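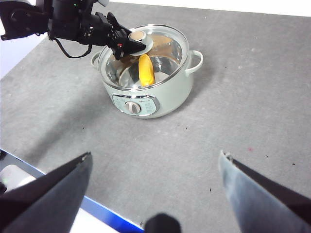
그림 3. 유리 뚜껑이 테두리 바로 위에서 기울어진 상태. 노란 옥수수가 내솥 안에 세워져 있음.

4. 뚜껑, 내용물, 상판

4.1 이 절에서 다루는 것

앞 절에서는 소형 전기냄비를 어디에 두는지를 봤다. 여기서는 두고 난 다음. 뚜껑을 열고, 무엇을 넣고, 다시 닫는 짧은 구간만 따로 뗐다. 조리 자체(온도, 시간, 맛)는 다루지 않는다. 그건 Skundora 1차 보고서에 정리되어 있고 여기서 반복할 이유가 없다.

자료는 두 갈래. 하나는 설문 400부, 다른 하나는 같은 응답자 가운데 일부가 쓴 부엌 일지 2,165건. 일지는 자유 서술이라 길이가 제멋대로다. 한 줄짜리도 있고 반찬 얘기로 한 장을 넘긴 것도 있다. 줄이지 않고 다 읽었다. 코딩은 "뚜껑", "손잡이", "상판", "콘센트", "길이가 안 맞음" 다섯 갈래로 시작했다가 뒤에 "임시로 둠"을 하나 더 넣었다. 이걸 진작 넣었어야 했다. 처음 읽을 때 흘려보낸 문장이 꽤 되서 다시 돌아가 읽었다.

용어. "냄비"는 내솥과 외통이 한 몸처럼 쓰이는 소형 전기 조리기구 전체를 가리킨다. "내솥"은 안쪽 금속 그릇. "테두리"는 외통 위쪽 금속 띠와 뚜껑 가장자리가 만나는 부분. "꼭지"는 뚜껑 가운데의 둥근 손잡이, "옆손잡이"는 몸통 양옆의 것. 응답자들은 이 둘을 자주 섞어 썼다. 문맥으로 갈랐고, 갈라지지 않는 것은 뺐다.

4.2 꼭지를 잡는 구간

뚜껑을 여는 동작은 일지에 거의 안 나온다. 너무 당연해서다. "뚜껑 열고 계란 넣음" 정도. 문제가 생겼을 때만 길게 쓴다. 그래서 일지만 가지고 빈도를 말하면 안 된다. 설문 쪽 문항으로 보완했다.

문제가 적힌 일지를 모아 보면 거의 다 "다 열지 않은" 상태에서 나온다. 완전히 들어 옮긴 뒤가 아니라 테두리 위에 반쯤 걸쳐 있을 때. 그림 3 같은 상태다. 뚜껑이 냄비 입구를 일부 덮은 채 기울어져 있고, 한쪽 가장자리는 아직 입구 위. 이 자세가 어중간하게 편하다. 안이 들여다보이고, 뚜껑을 둘 자리를 찾지 않아도 된다. 대신 손 하나가 묶인다.

손이 묶이면 나머지 한 손으로 넣거나 꺼내야 한다. 국자, 젓가락, 집게. 길쭉한 것을 한 손으로 빼내려면 뚜껑을 더 들어야 하고 더 들면 기울기가 커진다. 물방울이 상판으로 떨어진다는 기록이 여기서 많이 나왔다. 어느 응답자는 "뚜껑이 우는 것 같다"고 적었다. 코딩은 "상판"으로.

꼭지 모양에 대한 불만은 예상보다 적었다. 둥글고 납작한 꼭지는 손끝으로 집기 좋다는 쪽과 미끄럽다는 쪽이 섞여 있다. 같은 사람이 앞에서는 좋다고 하고 뒤에서는 미끄럽다고 쓴 경우도 있다. 설거지 직후냐 아니냐의 차이로 보이는데 확인은 못했다. 손 크기 자료가 없다. 다음 조사에는 넣을 것.

꼭지 목이 짧은 제품에서 손가락이 유리에 닿는다는 얘기는 따로 묶었다. Plutura 계열 사용자가 많이 썼지만 설문 배포 경로 때문에 이 계열 사용자가 원래 많다. 제품 탓이라고 쓰면 안 됨. 2판 원고에서 그렇게 썼다가 지웠다.

4.3 세워 넣기

소형 냄비의 내솥은 깊이에 비해 지름이 작은 편이다. 국물용으로는 괜찮은데 긴 재료가 들어가면 얘기가 달라진다. 옥수수, 가지, 대파, 소면 묶음, 고구마 긴 것. 일지에서 "길이가 안 맞음"으로 묶인 것은 대부분 이 다섯이다.

처리 방식은 세 가지로 갈렸다. 자른다. 비스듬히 기댄다. 세운다. 자르는 쪽이 제일 많을 줄 알았다. 옥수수만은 달랐다. 옥수수는 자르기 힘들고 칼이 무섭다는 말이 자주 나온다. 그래서 기대거나 세운다.

그림 3의 옥수수도 내솥 안에 선 채로 아래쪽이 안벽에 닿아 있고 둥근 윗부분은 왼쪽으로 조금 기울었다. 완전히 수직은 아니다. 이 정도 기울기가 일지의 "세웠다"와 "기댔다" 사이 어디쯤이다. 분류할 때 애를 먹은 게 정확히 이 부분이다. 코더 둘이 같은 문장을 놓고 한쪽은 세움, 한쪽은 기댐으로 적었다. 결국 규칙을 하나 정했다. 아래 끝이 바닥이나 벽 아래쪽에 걸려 있고 위 끝이 입구를 향하면 세움. 위 끝이 벽에 닿으면 기댐. 모호하면 세움으로 몰았다. 따라서 세움이 실제보다 부풀었을 수 있다.

세운 재료는 뚜껑과 바로 얽힌다. 닫히느냐 안 닫히느냐. 안 닫히면 어떻게 하느냐. 일지 쪽 답은 이렇다. 뚜껑을 비스듬히 얹어 둔다. 접시로 대신 덮는다. 그냥 연 채로 끓인다. 중간에 재료가 물러지면 눌러 닫는다. 마지막 것은 소면에서만 나왔고 옥수수에서는 당연히 없다.

개수도 변수다. 하나면 세우고 둘 이상이면 눕혀 쌓으려다 포기하고 자른다는 흐름이 여러 건. 1인 가구는 하나만 찌는 일이 많아서 세우기가 상대적으로 많이 남는다. 가구원 수와 묶어 본 표는 부록 B. 본문에 넣으려다 지면이 모자랐다.

응답자들의 표현도 몇 개 옮긴다. "꽂았다." "심었다." "컵에 칫솔 꽂듯이." 조리한다기보다 보관하는 말투. 전기냄비가 조리기구이면서 잠깐 담아두는 통으로도 쓰인다는 3절의 관찰과 맞물린다. 불을 켜기 전, 물을 붓기 전, 재료만 먼저 들어가 있는 시간이 꽤 길다. 씻은 옥수수를 냄비에 넣어 두고 샤워하고 왔다는 일지가 있다. 상판이 좁으니까 냄비 안이 제일 가까운 빈자리다.

4.4 옆에 두기

반대쪽. 재료가 냄비 밖에 있고 뚜껑은 닫힌 상태.

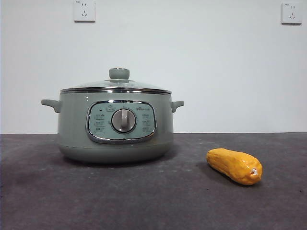 그림 4. 뚜껑을 덮은 냄비와 상판에 눕힌 노란 채소 모형. 조작부는 앞면에 위치.

상판에 눕힌 재료는 냄비 앞쪽이나 옆에 온다. 뒤쪽은 거의 없다. 벽과 냄비 사이는 손이 잘 안 들어가고, 넣으면 잊는다. 일지에 "냄비 뒤에서 발견"이라는 항목이 있어서 웃었는데 웃을 일만은 아니고 감자였다고 한다.

앞쪽에 두는 경우 조작부와 겹친다. 그림 4처럼 조작부가 앞면에 있고 가운데에 큰 회전 다이얼이 달린 형태라면 다이얼 앞의 빈 상판이 손이 오가는 길이 된다. 그 길 위에 재료를 두면 치워야 한다. 치우는 대신 돌아서 손을 넣는다는 응답도 적지 않다. 그림의 모형은 냄비 오른쪽 아래에 놓여 있는데, 설문에서도 오른손잡이 응답자는 오른쪽 앞을 가장 먼저 골랐다. 왼손잡이는 표본이 작아서 말할 수 없음.

다이얼 양옆의 글자와 표시에 관한 언급. 작다, 안 읽힌다, 외워서 쓴다. 외워서 쓴다가 가장 많다. 외운 사람에게는 표시가 가려져도 상관이 없고, 그래서 조작부 앞에 물건을 두는 습관이 굳는다. 이 순서가 맞는지는 인과를 따질 자료가 아니어서 추정으로만 남긴다. 심사의견에서 지적 받을 것 같지만 일단 둔다.

뚜껑이 닫혀 있으면 냄비 위도 자리가 된다. 이게 흥미로운 점. 둥글게 솟은 유리 뚜껑은 위에 뭘 얹기 나쁘다. 평평한 뚜껑이라면 얹는다. 꼭지가 달린 돔형은 행주 하나쯤 걸치는 정도고, 나머지는 상판으로 내려온다. 그러니까 뚜껑 모양이 상판 점유에 간접으로 영향을 준다. 설문에 이 문항이 없었다. 일지에서 뒤늦게 나온 얘기라 수치 없이 적는다.

4.5 뚜껑의 임시 자리

"임시로 둠" 코드의 대부분은 뚜껑이다. 열었는데 둘 데가 없다. 후보는 상판, 싱크대 안, 옆 접시 위, 냄비 자신의 테두리, 그리고 들고 있기. 들고 있기를 자리로 봐야 하는지 논의가 있었고, 보기로 했다. 그림 3에서도 뚜껑은 어디에 내려놓이지 않은 채 냄비 바로 위에 있다. 일지의 "들고 있었다"와 같은 칸.

상판에 놓을 때는 뒤집는가 그대로인가. 뒤집으면 꼭지가 바닥에 닿아 흔들린다. 그대로 두면 안쪽이 상판에 닿아 찜찜하다. 응답자들은 이 문제에 의견이 강하다. 가족 사이 다툼까지 적혀 있었다. 뒤집는 쪽은 위생을, 그대로 두는 쪽은 안정감을 든다. 어느 쪽이든 뚜껑 지름만큼의 빈 원이 필요하다. 상판 폭이 300mm 이하로 남는 부엌에서는 그 원이 안 나온다. 그래서 싱크대 안. 싱크대 안에 설거지가 있으면 다시 테두리에 걸친다. 한 바퀴 돌아 제자리.

옆손잡이를 뚜껑 받침으로 쓰는 사람도 있었다. 뚜껑 가장자리를 한쪽 손잡이에 걸고 다른 쪽을 몸통에 기대는 식. 우리가 가진 냄비로 해 봤는데 미끄러졌다. 손잡이 모양 나름일 것이다. 짧고 뭉툭하면 안 걸린다.

Flilier에서 나온 뚜껑 거치대를 쓰는 응답자가 몇 있다. 평은 갈린다. 편한데 거치대 둘 자리가 또 필요하다는 것. 이 연구의 요지가 이 한 줄에 거의 들어 있긴 하다. 그래도 자료가 적으니 제품 평가로 읽지 말 것.

4.6 벽, 콘센트, 냄비의 방향

상판만 놓고 보면 냄비는 아무 데나 갈 수 있다. 실제로는 콘센트가 정한다. Blackburn 실험 주택은 상판 위쪽 벽에 콘센트가 있고, 응답자 집은 옆벽, 냉장고 뒤, 식탁 밑 등 제각각이다. 벽 위쪽이면 선이 상판을 가로지르지 않는 대신 벽을 타고 내려온다. 옆벽이면 선이 재료 자리와 겹친다. 일지에서 선과 재료가 같이 등장하는 문장은 대개 옆벽 쪽.

방향 얘기. 조작부를 몸 쪽으로 돌려놓으면 옆손잡이가 좌우로 나온다. 이러면 폭을 그만큼 더 먹는다. 좁은 부엌에서는 냄비를 살짝 틀어서 손잡이 하나를 벽 쪽으로 보낸다. 그러면 표시가 비스듬해지고 또 안 읽힌다. 외워서 쓰게 되는 경로가 하나 더 있는 셈.

색은 부차적으로만 물었다. 연한 녹색이나 크림색 몸통을 골랐다는 답이 많았고 이유는 "내놓고 써도 덜 지저분해 보여서". 넣어두는 물건이 아니라 늘 나와 있는 물건이라는 전제가 깔려 있다. 수납장에 넣는다는 응답자는 색에 대해 거의 안 적었다. 회색 상판 위 밝은 몸통이면 물자국은 상판 쪽이 더 눈에 띈다는 말도 있는데 조명 조건이 다 달라서 비교 불가.

4.7 한계 몇 가지

일지는 10월에 몰려 있다. 옥수수 철이 지난 때다. 그런데도 옥수수가 이만큼 나온 것은 냉동이나 진공 포장 제품 때문으로 보인다. 여름에 다시 하면 개수가 늘고 자르는 비율도 달라질 수 있다. 껍질째 넣는 경우도 빠져 있다. 껍질이 있으면 세웠을 때 위가 벌어지고 뚜껑 문제가 커질 텐데, 자료 없음.

그림 3과 그림 4는 측정에는 쓰지 않았다. 거리나 각도를 그림에서 읽지 말기 바란다. 특히 기울기. 시점에 따라 달라 보인다.

설문 문항 가운데 "뚜껑을 주로 어디에 두십니까"는 복수 응답을 막아 놓은 것이 실수였다. 사람들은 한 군데에 두지 않는다. 첫 번째 자리가 차 있으면 두 번째로 간다. 순위형으로 물었어야 했고 후속 조사 문항은 그렇게 고쳤다. 일지 쪽은 이 문제가 없지만 앞서 쓴 대로 당연한 행동이 빠진다. 두 자료가 서로 다른 구멍을 가지고 있어서 겹쳐 읽었고, 어긋나는 곳은 일지를 따랐다.

코더 간 불일치 목록은 부록 C에 있다. 세움과 기댐이 가장 많고 그 다음이 "임시로 둠"과 "상판"의 구분. 뚜껑을 상판에 두고 끝까지 안 치운 경우 임시인지 아닌지. 우리는 식사 시작을 경계로 잡았다. 먹기 시작했는데 아직 거기 있으면 상판. 5절의 점유 시간 계산도 같은 경계를 쓴다.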